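Unit 3: Planning the equipment budget

Read before the lab visit. Bring your draft worksheet.

Start from the task list and leave the catalog closed. For each task write down the object, its size range, what it is made of and how it has to be held. Soft goods and footwear belong in their own rows. Straps bend, soles don't, and a finger that suits one may be wrong for the other.
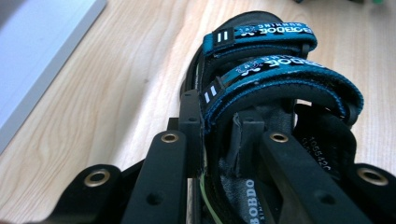

Next, split the costs into purchase, consumables and labor. Students usually get the purchase line right and forget the other two. Fingers wear, screws go missing, and somebody has to be paid to do the handling.

Worked figures from the Vernmont case:
Hand-held gripper, each: $377
Units: 3
Spare fingers and fasteners, whole project: $100
Subtotal: $1,231

The approved ceiling was $2,038, which leaves $807 for labor and shipping. Decide whether that is enough for your own task list and show the arithmetic.

Lead times: ask for them in writing. The Hidayat quote in your packet gives a price and no delivery date, so treat it as incomplete.

Worksheets go to Ratree Srisuk by the end of July. Questions on the spreadsheet template go to Hrvoje Jurić.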